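FOR RELEASE: Jan 26, 2026

Druvenance Publishes Plain-Language Guide to Old Office Desktops, and Advises Most Readers to Replace Less

Druvenance, a small repair and resale shop for used office equipment, today released a free guide to opening, checking and keeping older desktop towers. It takes a dim view of a good deal of upgrade advice, including some that the shop itself used to hand out.

The guide, called "Before You Buy the Part," runs to 30 pages and can be picked up at the counter or requested by mail. It covers the common full-size tower of the kind that offices buy by the pallet and throw out by the pallet. It does not cover laptops, all-in-ones or gaming machines with glass sides.

"People come in having already decided what is wrong," said Loretta Lindqvist, who wrote most of the text. "They read that a slow computer needs more memory, so they bought memory. Half the time they bought the wrong kind. I would like them to open the case first and look."

Looking takes up the first third of the guide. Readers are told to shut the machine down, unplug it from the wall, lay it on its side on a clear bench and take off the panel. They are then asked to leave everything alone for a few minutes and find the main parts by eye: power supply, processor, memory, graphics card, drives. No parts are pulled until page 12. Early readers complained that this was slow. The section was kept.
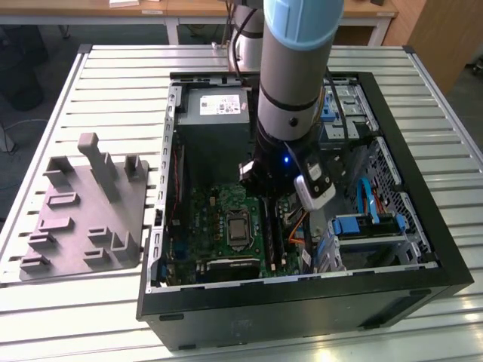

Side panel off and the tower lying flat: one of the two memory slots holds a module.

The chapter on memory is the one most likely to annoy sellers of memory. An unused slot, it says, is an invitation to spend money and should be treated as one. Readers are asked to write down how much memory the computer has, how much it uses on an ordinary working day, and what the maker's manual allows, in that order. If the second number is well under the first, the guide recommends closing the case.

Druvenance is just as cool on replacing power supplies "to be safe." A working supply of the right rating has no need to be swapped on a hunch, the guide says, and a larger one does nothing for a machine that was never short of power. The label should be read before any shopping is done. The supply itself should never be opened, and the guide gives no instructions for doing so.

The shop also has doubts about the popular hobby of tidying cables. Forum pictures of perfectly routed wires have persuaded many owners that a crowded case is a failing case.

"I was the tidy one," said Tomás Arruda, who handles bench work. "I cut every tie and ran it all again, on customer machines, for years. I can't show you a single one that ran better for it. I can show you a couple where I nicked a wire." 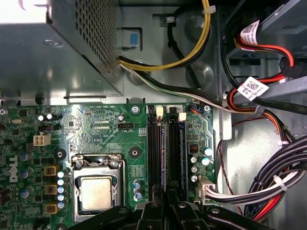

His chapter asks for three things only: that no cable touches a fan, that no plug is under strain, and that each drive cable sits fully in its socket. Factory ties stay on unless they are in the way of the job. Labels wrapped around cables stay on too, even ugly ones, as they may carry a part number that will be wanted later. Anyone who does unplug something is told to mark both ends with tape first and to pull on the connector, never on the wires.

Large makers get a short and rather grumpy chapter to themselves. Some office towers use power connectors, brackets or drive latches that do not match the standard parts sold in stores. The guide does not claim to list them all. It tells readers to assume that a part will not fit until they have compared the plug in the case with the plug in the listing, pin by pin.

There is one upgrade the guide will recommend with little argument, and that is moving an old computer from a spinning drive to a solid-state one. Even here it asks for a full backup, tested by opening a few files from it on another machine, before anyone reaches for a screwdriver.

Readers looking for speed charts will not find them. An early draft had several, based on the shop's own machines, and Lindqvist took them out. "We tested what we had lying around, with whatever was installed on it," she said. "That isn't a test. I wasn't going to put a bar graph on it."

The first printing is 587 copies, that being what the remaining paper allowed. A corrected edition is planned for April, and readers who find mistakes are invited to send them in with the page number. A worksheet version for classrooms, prepared with Myrtle Tran, is being tried out now and will be offered only if it proves useful.

About Druvenance

Druvenance repairs, resells and strips used office computers and printers. It does not sell new parts.

Press contact: Jhair Huaranga, Druvenance press desk

Comments (3)

oldtowers
Agree on the cable ties. Disagree on memory. Four tabs and a spreadsheet will bring one of these to its knees, and a used module costs less than lunch.

J. Bellamy
Does the drive chapter say anything about the plastic caddies? I have broken the ears off two of them and would like to know which way they are supposed to bend.

pagecount
Page 12 before you touch anything is too long. Page 4 would do. Otherwise fine.

Recent items
Printer Rollers: Clean Them Before You Order New Ones
Why We Stopped Taking Monitors With Cracked Stands
Counter Hours Over the Winter
What a Refurbished Sticker Does and Does Not Mean

Copyright 2026 Druvenance | Contact | Press | Back to top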